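Lunen Tidying Project

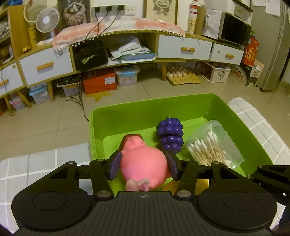 The Lunen Tidying Project is a student project in household robotics run by the robotics club of the Després Institute. It is concerned with the collection of hand-guided demonstrations of ordinary tidying tasks, and with the use of those demonstrations to train a robot arm. The project takes its name from the Lunen workshop, where the club has its benches and where the arm is kept. It was founded by Réjean Arsenault, a teacher of applied mechanics, and is at present supervised by Shirley Lavoie.

14 shares – 3 comments

Background

The robotics club had for several years entered wheeled vehicles in regional competitions, among them the Brandar Cup, in which teams steer a machine through a marked course. Arsenault considered that these events taught driving and wiring well but gave pupils little experience of grasping. In a paper circulated to staff he proposed a second strand of work, to be carried out in homes and ordinary rooms with common objects. The proposal was accepted on condition that the vehicle team keep its existing budget.

The first season had four members. Carter Petrenko and Florian Trummer, both then in their second year, built the first hand-held gripper from a published set of plans, and Harvey Lemieux wrote the software used to sort the recordings. The original tool was heavy and its fingers did not close evenly. A second version, known within the club as the Skatari, replaced it the following December and remains in use.

Equipment

The Skatari is a two-fingered gripper held and worked by hand. Its black fingers are jointed, turn on metal pivot screws and end in dark purple-blue pads. A camera carried on the tool looks out over the fingers, so that each recording shows the object being handled and the area in front of it. The operator's own view is not recorded.

The objects are chosen from things that pupils already have at home. They include plastic toys, among them a pink pig and a purple bunch of grapes with a green stem, as well as a clear container of cotton swabs with wooden sticks. A bright lime-green plastic bin is used to hold them. Lavoie has kept to the rule, first set by Arsenault, that no object be bought for the project if a suitable one can be borrowed.

Method

A session is carried out by two pupils. One operates the gripper and the other keeps the log, and the two change places after each set. In the basic task, objects are placed in the bin or taken out of it one at a time. The log records the name of the operator, the object, the direction of the task and any fault noticed during the attempt.

Sessions are held in living areas, kitchens and bedrooms as well as in the workshop. Furniture and household goods are left where they are normally kept. Early recordings had all been made on a bare bench, and the arm trained on them performed poorly when the bench was covered with a cloth. Lemieux's report on this result led the club to move most of its sessions into homes.

Recordings are reviewed before they are accepted. A recording is set aside if the operator's free hand enters the view, if the fingers are closed before the object is reached, or if the log entry is incomplete. In the most recent season the club submitted 946 recordings for review. Each member is expected to review at least 70 recordings written up by another pair – a requirement that has not always been popular.

Assessment

The trained arm is tested at the end of the season in a closed trial of 200 attempts. The latest trial gave a success rate of 69 per cent. Rounded toys were handled more reliably than the container of swabs, which the arm often approached at too low a height. Trummer, who now assists with the junior section, has argued that the trial should include objects absent from the training recordings. Lavoie has agreed to this in principle, but the rules have not yet been changed.

Participation counts towards the practical part of the institute's mechanics course. Pupils submit a log book and a short written account of one fault and how it was dealt with. Recordings are not themselves marked.

Related activities

The club continues to enter the Brandar Cup with its vehicle team, and several pupils belong to both groups. A junior section meets after lessons at 4 p.m. and uses the first gripper, which Petrenko rebuilt with lighter fingers. The plans for the Skatari are kept in the Lunen workshop and may be consulted by other schools on request to the supervisor.

Share this article (14) – Comments (3)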